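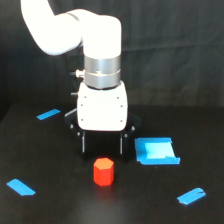 by Karthik Samarakoon

So the shelves are up. Anyone who has spoken to me since Christmas will know which shelves I mean, and can probably skip this one, but I promised a couple of you I'd write it all down once they were on the wall and holding books, and they are on the wall and they are holding books!

The alcove is the one to the left of the chimney breast, where the dead yucca used to live. When we moved in I said I'd have shelves in it by the summer, and I didn't say which summer. It's 895 mm wide at the bottom. I measured it there, kneeling on the carpet, wrote 895 on the back of an envelope and went off feeling very pleased with myself. If you've ever lived in an old terrace you'll already be groaning. The alcove gets narrower as it goes up, and it also leans a bit, and the back wall has a sort of belly in the middle where somebody once plastered over something.

I bought the boards ready cut, all the same length. They came from Gauthier, the timber place behind the station, and I will say the chap there did ask me if I'd measured in more than one spot. I said yes. I don't know why I said yes. It cost me £116 with the brackets, and I carried the lot home on foot in the rain, stopping at every other lamp post to swap shoulders.

The bottom shelf went in a treat. The second needed a bit of persuading. The third wouldn't go in at all, it just sat there at a slant like a plank somebody had leaned against a shed, and I stood back with a cup of tea and looked at it for a good long while.

Now, I don't own a decent saw. I own a very small saw that came free with something, and I tried that first, and the edge I got looked as if a dog had been at it (it faces the wall, you'd have to go looking). After that I rang Ghislain. Ghislain Desjardins lives two doors down and has been doing up his own house for as long as we've known him, so there is nearly always a saw out on his landing. He trimmed the other boards in his front garden in the time it took me to find my purple pencil. He wouldn't take any money but he did take a lemon drizzle.
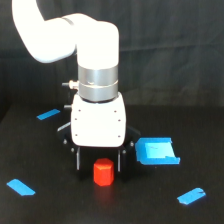
Brackets were the next thing, and brackets are where I really came unstuck. Each one has a long upright strip that goes flat against the wall, and the holes in the two strips have to match or your shelf tips. You mark one side, you mark the other side, you hold a level across and sigh. Look at the front of that white gripper, with three little dark screw holes down the left and three more in a column down the right to match, and you'll see what I was after. Mine wandered. By the time I got to the bottom of the right-hand strip I had a pencil mark, a second pencil mark, a cross through both of them and an arrow pointing at a third, and I honoured the wrong one with the drill.

About that drill. It's a Drelto, my brother-in-law's old one, heavy as a ham, and the battery lasts just long enough to get you halfway into a brick. I'd drill, it would groan and stop, I'd put it on charge and go and do something else, and an hour later I'd come back and do the other half of the hole. There were 11 wrong holes by the end of January. I counted them when I was filling them in, and my wife counted them as well and got the same number, so it's official.

The first lot of wall plugs spun round in their holes like little tops. You'd turn the screw and the plug would turn with it, quite happily, all day if you let it. The wall is soft, crumbly old stuff behind the plaster, and what you get out of it is more like brown sugar than brick dust. Ghislain told me to go up a size and try the Roltex ones with the wings, and those gripped on the first go. If you take one useful thing from this post let it be that: soft old wall, fatter plugs. I'd got through nearly a whole bag of the other sort by then.

Filling was nice, oddly. I'd been dreading it. I used a tub of Grulus that had been under the sink since the bathroom, and I fully expected it to have set solid, but there was good stuff underneath the crust. You push it in, you leave it proud, you go to bed, you sand it in the morning with the radio on. I did it in my dressing gown. I'd happily do a whole house of it, as long as someone else had made the holes.

Painting took two goes and we still don't quite agree about the colour. It's the same green as the hall, only it looks bluer in there in the afternoons. My wife says it looks exactly the same and that I've been staring at that wall for too long, and she may have a point.

Then the books! I had a whole plan for the books. Cookery at the bottom where the little one can pull them out and do no harm, novels in the middle, the tall awkward ones on top with the atlas at the end to hold everything up. The tall awkward ones don't fit on top. I'd spaced the shelves for ordinary paperbacks and forgotten that I mostly own enormous books about trains. So the trains are at the bottom now, the cookery is on top where I can't read the spines without my glasses, and the atlas has gone back to living behind the sofa.

There is a tiny gap at the left end of the top shelf, where the wall goes off on its own. You could post a birthday card down it. I've been told I can fill it with a strip of beading and I've been told I should leave it well alone, and for now I'm leaving it, mainly on account of my knees.

Next up is the other alcove, the right-hand one. It has the gas meter in it, so there's a cupboard to build as well, with a door, and hinges, and I've never hung a door in my life. I've measured it at the bottom, in the middle and at the top, and then again from the other side, and I've got four different numbers on the envelope. If anybody has a decent mitre saw they'd like to lend me for a weekend, please shout. I can pay in lemon drizzle.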